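Storage and Inventory, Week 4: Where Stuff Lives

Hi all. I typed these up from my own lecture scribbles, so forgive the jumps. If you missed class, read this first and then do the Molach problem at the end.

Last week we talked about how much to order. This week is about where you put it once it shows up, which sounds like the boring part, and I used to think so too! Then I spent a summer picking orders at a parts warehouse and walked so far every day that I wore through a pair of sneakers. Most of that walking came from bad slotting.

Slotting just means deciding which item goes in which spot. There are two basic ways to do it. With fixed slots, every item has its own home and stays there, even when the home is empty. With floating slots, whatever comes in goes wherever there's room, and the system remembers. Fixed is easy on people (you learn it like your own kitchen) but it eats space. Floating saves space, and then one day the computer is down and you can't find a single hinge. 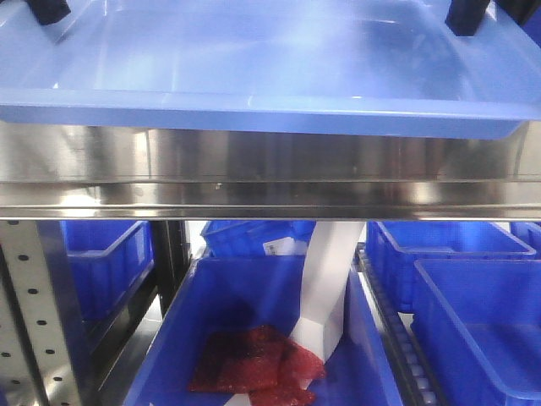

Skernow, September 21, 2022

Okay, on to the example I drew on the board. Jocelyn Hawthorne, who used to run the Utel stockroom, let me borrow her old numbers. She had 3,622 different items on the books. In one month, only 1,294 of them moved at all. The rest just sat there, and plenty of them were sitting in the best spots, between knee and shoulder height, right by the packing bench.

What she did was rank everything by how often it got picked. Note that I said how often, and I'll be picky about this on the quiz. An item picked once in a batch of 2,000 is one trip. An item picked 43 times, one piece at a time, is 43 trips. The second one earns the good shelf. People mix these up every year — I did too, on my own midterm.

Ebuka Adeleke asked a good question after class: what about heavy things? Weight comes before rank. If it's heavy, it goes low, even if it hardly ever moves. Small light parts do best in open-front bins, with the label on the bin and on the shelf edge, so a bin that wanders off can be put back.

One more thing on labels. Read the location code out loud before you settle on it. B and D sound the same across a noisy room, and so do M and N. Skip the letters I and O completely.

For next time: read the Eze chapter on cycle counts (skip the part about software, it's old). Then do the Molach problem, both layouts, and bring a sketch. Pencil is fine. We'll come back to floating slots in November when we get to seasonal stock, so hang on to your sketches.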